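Night Ferries and the Northern Islands

A new timetable would restore overnight sailings between Zuston and the outer islands after an absence of 60 years

February 19, 2019

The port authority at Zuston has published a draft plan to bring back overnight passenger sailings to Baptiste and Woltis, the two largest of the outer islands. If the plan is approved, the first vessel will leave in May of next year.

Travellers at present depend on a daytime service that runs 3 times a week in summer and less often in winter. Residents of Woltis who have a hospital appointment on the mainland must commonly spend two nights away from home. The draft describes this arrangement as inadequate and proposes a departure every evening except Sunday.

The ship under consideration, the Vurkus, was built for freight and would be refitted with cabins for 500 passengers. Meals would be served until midnight, and a shelter deck would be kept for those travelling without a berth.
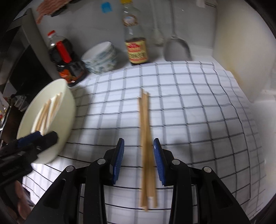
One islander, writing in response to the consultation, asked why the harbour at Baptiste should be dredged at public cost when the present pier has handled larger ships in poorer weather. The same letter welcomed the evening departures and requested a reduced fare for school pupils.

The authority received 1,401 written responses. Most supported the new service, although many from Baptiste objected to lorries passing through the old town before dawn. A revised route along the northern quay has been drawn up and will be shown at the harbour office.

Fares have not been settled. The draft gives a range for a single crossing and leaves the price of cabins to the operator, whose contract would be reviewed after five years.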